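Ticket 341: Telefonanlage Ollanberg, Durchwahl 8 ohne Ton
Gemeldet von: Gisela Thiele
Bearbeitung: Hiếu Lò

Anrufe auf der 8 kommen an, Anrufer hört nichts. Die 6 läuft normal. Kabel getauscht, keine Änderung. 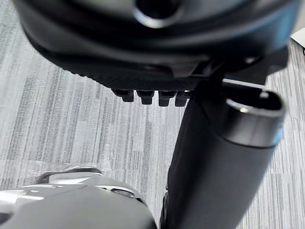 Nachtrag 16. November 2012

Im Tarkier stand die Sprachpause auf 900 ms, laut Vorgabe gehört dort 0 hin. Wert korrigiert, Nebenstelle neu angemeldet. Testanruf mit Frau Thiele in beide Richtungen verständlich. Ticket bleibt bis zur Rückmeldung von Pluvano offen.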